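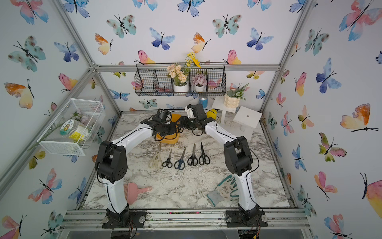 FOR IMMEDIATE RELEASE
Braltow, May 29, 2019

Galano Wallcoverings Opens Its Second Shop, and You're Invited!

Well, we did it. I'm Clifford Melnyk, owner of Galano, and I'm thrilled to tell you our new shop on Gittins Street is open for business. I signed the lease in March and I've been up a ladder pretty much ever since (my knees would like a word).

If you know our first store over in Zultau, you know what we're like. We love pattern. Butterflies, ferns, big loud stripes, the tiny floral your grandmother had in her hallway – we carry 42 new designs this season, and you can take home up to 4 samples at no charge. Tape them up, live with them for a week, then come back and tell me which one you can't stand anymore.

We're also starting evening paper-hanging classes. There are nine spots in each one, and you'll learn to measure, paste and match a repeat without crying. Bring an apron and old shoes!

The address is 1311 Gittins Street, with parking in back off the alley. Please don't block the bakery's loading door, they've been very patient with us.

Press folks are welcome any time we're open. Ask for Clifford at the front counter.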